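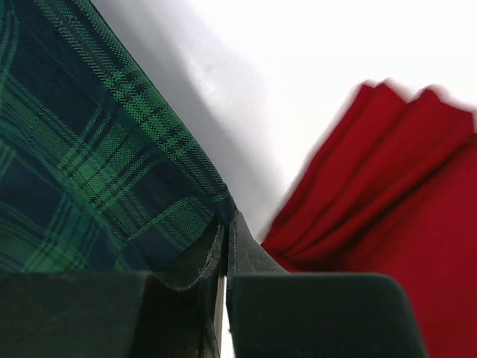 Wrist camera view during a teleoperated cloth session: the plaid piece held by its hem, red fabric to the right.

Hi Ilídio,

June update on the Caldeira cloth work, a little longer than last time because there's more to tell!

We closed the month with 475 demonstrations saved, all of them done by remote control with the operator sitting at the Verberg bench and watching the wrist view on a monitor. Another 52 were thrown out. Most of those were my own from the first week, when I kept closing the fingers a hair too early and getting air (I've gotten better, I promise). The running total for the project is now 2133, counting the hand-guided ones from the winter.

The hem is still the hard part. Picking up a cloth anywhere in the middle is easy enough to show, but the task as we wrote it for Vevesach asks for a grip right on the folded edge, and that means coming in slowly with both fingertips lined up on the fold. Plaid has been kind to us. The stripes make it easy to see on the monitor which way the cloth is lying, and new operators pick it up fast. Plain red is slower going, and I'd like to spend more of July on solid colors for that reason.

I also tried going back to hand guiding for a day, pushing the arm through the motion myself. It felt great and the paths were smooth, but my sleeve kept getting into the camera view, so I dropped it again. Remote control it is, at least for the pinch. I may still use hand guiding for the long carrying moves, where the camera matters less.

On the training side, we ran the new policy 36 times last Friday. It reaches the hem nicely now and then sometimes just hovers there, as if waiting for permission. I suspect that's us: we all pause before closing, and it has learned the pause. I've asked everyone to keep moving.

Money is on track. The one thing I need from you is a yes or no on the second controller from Flovness, the one with the lighter trigger. My hands would be very grateful, and two people could take turns without re-adjusting everything.

More in July!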